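Search this site... Go
Home | Notebook | Builds | Parts list | Contact

Clidlow Robotics Club, team notebook
May, 4:40 pm, cup task

Great afternoon! Rewrote the order rule for the Clasilitz challenge, and I like it much better than what we had. Old rule: go for the nearest cup, always. New rule: score each cup on distance AND on how much clear space there is on both sides for the pads. Anything sitting on top of something else gets picked first, then whatever is under it.

Sums for the round: 11 runs, 500 points max, 2 minutes per run. We lose 5 for every cup we shove without closing on it, so the shoving is what I want gone.

Still to sort out:
- soft surfaces. A cup sinks in a little and the lower pad has to get under it (love this problem)
- ribbed sleeves vs. smooth sides, same squeeze or different?
- lids count as separate objects, check the Damham rules again

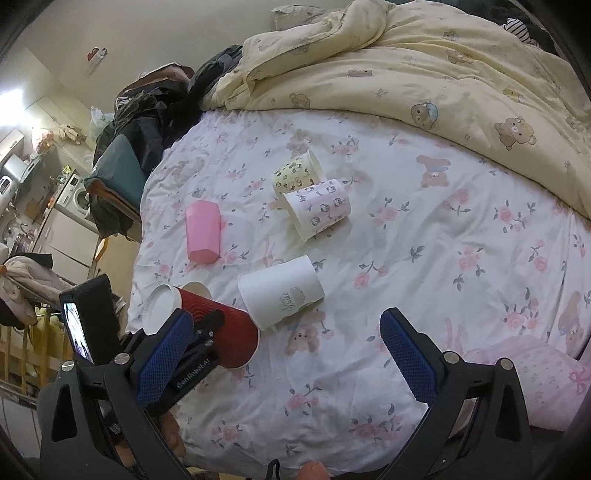
Cup layout on the rose-and-bear sheet, red ribbed one nearest.

By the new rule the cartoon cup resting on the yellow one goes first, even though the red one is closer. Want to try that order next!!

3 comments | 2 shares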